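Visit report: Rudside Textile Care, Civberg works, open day

The Civberg works opens to trade visitors on a Friday in April. I went mainly for the finishing side, which handles workwear, sports kit and promotional T-shirts for rental customers in the region. The wash house was included in the tour and is covered briefly below. Anyone who needs figures on water and energy should ask for the plant sheet at reception, as the copy I was given was for the previous layout.

Arrival and access

Visitors sign in at the side entrance on the yard, not at the office. Parking is on the left past the weighbridge. High-visibility vests are handed out; closed shoes are required and were checked. Groups leave every half hour and walk the building in the direction of the work, from soiled intake to dispatch. My group had 8 people in it, which was too many for the aisle between the dryers. The guide repeated most things twice, once for each end of the line.

Intake and sorting

Soiled goods come in on cage trolleys and are sorted by hand at a slatted bench. Sorting is by color first, then by fabric weight, then by customer. The order surprised me, as most plants I have seen start with the customer. The reason given was dye transfer from the reds and navies in the sports contracts. New red cotton is washed separately for its first 3 cycles and then joins the general colored loads. A tag with a notched corner marks a garment that is still in that period. The notch can be felt through a glove, and I would copy it.

Pockets are checked at the bench. A tray of recovered items was on show: pens, washers, a bicycle light, a quantity of cable ties.

Wash house

Washer-extractors stand in a single row on a raised plinth with the drain channel behind. Detergent is dosed from a central store piped by Skamberg. The pipe runs are labeled at every branch and at both sides of each wall - better than we manage at our own site. Noise was high enough that the explanation was given in the corridor afterward.

Loads of T-shirts are kept below the rated capacity to limit creasing. The guide put it at 6 hampers in place of the full count, and said the lost throughput is recovered at the folding stage. No data was offered for this. It is plausible: a jersey shirt that has been packed tightly in the drum keeps a set of hard diagonal creases, and smoothing them takes longer than the fold itself.

Drying

Shirts are taken out of the dryer slightly damp and go straight to the tables. Jersey that sits in a heap while warm sets with the wrinkles in it. A lamp over each dryer shows when the load has been standing for over 5 minutes. Two of the lamps were lit when we went through, so the rule is evidently applied with some tolerance.

Finishing room

The finishing room is the newest part of the building and the part I had come to see. Tables are of the Hsieh pattern, with height adjustment by crank and a hard, wipeable top. Light is even and there are no shadows across the work. Walls and ceiling are white throughout. The guide said that stains missed at intake are most often caught here, which matches our experience, and that a pale surface does more for this than extra lamps.

The house fold for T-shirts is as follows. Lay the shirt face down with the collar to the left. Pull the hem square. Turn the far side in to the middle with its sleeve laid back on itself, then the near side in the same way. Bring the hem up to the collar in two turns. The finished piece should have rounded, soft edges. Pressing it flat by hand is discouraged, as it puts a hard line across the print.

Folded goods are stacked with the closed edge facing the same way so that the packer can lift by the fold. Stacks go into baskets with open sides, which let the last of the moisture out before bagging. A solid tote was tried and given up after complaints about smell.

Observations on technique

Most of the time in a fold goes on getting the garment flat and square. Once the side seams are parallel, the turns are quick. The room is laid out accordingly, with plenty of clear surface to the front of each position and the finished goods kept well back.

One point I would raise with the plant is the position of the basket. Reaching over an unfolded garment to put away a folded one disturbs the work. A red T-shirt on white shows the matter clearly enough: it lies with its body running out to the right and the hem on that side, the cloth is gathered at the collar and shoulder, and a sleeve hangs down toward the front of the table. The folded red piece is at the back left by the side wall, while the basket, still empty, is in the opposite back corner, so the shirt lies across the direct way from stack to basket. Moving the basket to the left would shorten the carry. The red also throws a slight pink cast on the white wall next to it, which is worth knowing for anyone judging dye transfer on pale goods at the same table. I would check whites at a separate position, and have asked Rudside whether they do. 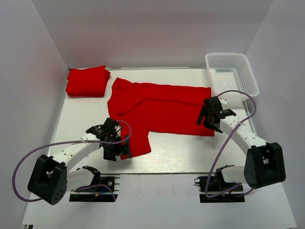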